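How to touch up a painted tabletop without buying the kit

The shops would like you to spend money on a "restoration system". I tried the Brondex one and it was mostly a sponge and a leaflet. Most tired tops need a wash, some sanding and patience.

Wash it with warm water and a drop of washing-up liquid, then leave it overnight. The tin says two hours – I don't believe the tin.

Sand lightly with 400 grit, wiping as you go. Finish with 600 if the old coat was smooth. Anything finer is a waste of an evening, whatever the forums say.

Put on two thin coats with a foam roller. Feven Habte swears by a brush, and I can still see her brush marks.

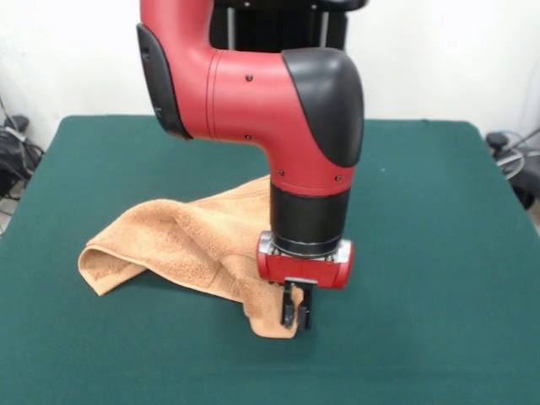
Colour matching is where people get fleeced. Scanning apps have never given me a shade I'd use, so paint a bit of card and look at it in daylight and again under the lamp. A flat green like the one on this tabletop seems an easy colour until you try to patch it, and I would sooner repaint the whole top. Leave it a week before you put anything heavy down.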